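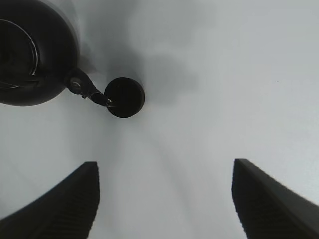
4. Fitting the hinged cap

The Lumen leaflet says the cap "finds its own position." Ours didn't, so go slowly. Lay all the parts on a pale, plain surface before you start, as black pieces are hard to find on a dark bench. The small round disc joins the large glossy body by a short angled arm, and the light gray pin at the wide end of that arm is the point to watch.

1. Hold the large body steady with one hand.
2. Swing the disc through its full travel 3 times. It should move without scraping.
3. Look at the pin from above. If it stands proud of the arm, press it in with your thumb – no pliers, whatever the leaflet suggests.
4. Close the cap and tip the unit on its side. The cap should stay shut.

Note: The leaflet promises 1000 openings before the hinge loosens. We stopped testing at 200 and would not bet on the rest. Check the pin again each April.

Caution: Do not oil the hinge. Oil attracts grit, and the "self-cleaning" finish has yet to clean itself.

If the cap still drops open, go to page 53 before ordering the replacement arm.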